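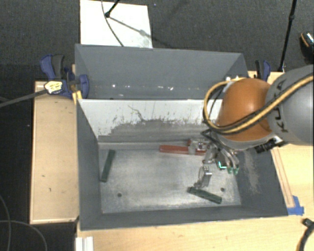

Our project looked at how color helps people find things in a shared work area, and we had a blast with it! We started with a 1974 floor plan of the Clovel parts building, where every aisle was painted the same pale green. People got lost all the time, according to the old notes. Bright color on a plain background is a huge help to the eye, and you get the same effect from an orange joint and a yellow cable over gray bins. So we asked: could one strong color per aisle do the job of a whole wall of signs?

## What we tried

We built 2 cardboard models of the building, one all green and one with Kanar poster paint on the aisle ends (the red took three coats, ugh). Then 16 classmates each got a part name and had to point to the right shelf.

## What we found

The painted model won easily. Most people went straight to the correct aisle, even the ones who had never seen the plan. Blue and purple got mixed up under the yellow lamp in our room, so we would swap purple for white next time. We'd also love to try it at full size in the Mahrous hall in July.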